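September, bench book, upper floor, 9:40

Acoustics of the mezzanine, second round. Berhanu Jemal asked for a fresh set of readings before Redon quotes on the ceiling baffles, as the spring set was taken with half the furniture still in storage. Sound meter checked against the calibrator before the start and again at the end, no drift worth correcting.

Source on the lower level, playing the same pink noise file as in spring. Meter on the short tripod, seated ear height. Positions P1 to P4 run along the railing from the table end. All 4 done twice, 32 seconds each. Mimoza Karagiannis logged, I moved the tripod.

P1 reads higher than I expected. The railing is open, bars only, so there is nothing to shield a person sitting at the table from the lower level. The big window opposite probably adds a reflection – the decay trace has a second bump that fits the path length. P3 shows it too, weaker.

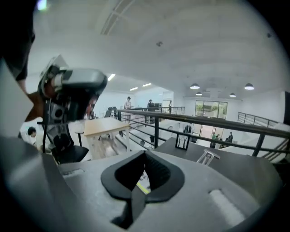 Upper floor toward the railing, table on the left, window on the far side.

People stayed at work during the first pass. Speech from the rear balcony shows up in the log for P2 and P3, and I have marked those lines as occupied. Second pass was done over lunch and is the one to use for the Redon quote.

Raw files are in the Salem folder, run 135. The sheet has 2,791 rows after trimming. Radomir Perić wants octave bands as well as the A-weighted figures. Will export both.

Open points:
Chair positions were not recorded in spring, so P1 is not strictly comparable. Tape marks now on the floor under the table legs.
Ask Ljubica Milošević if a curtain on the window is allowed. If it is, repeat P1 and P3 with it drawn.
Damir Krasniqi suggests a solid panel on the table end of the railing. Cheap to try with a sheet of the Alum board, clamped, before anybody orders anything.
Tripod foot is loose again. Tightened, needs a new screw.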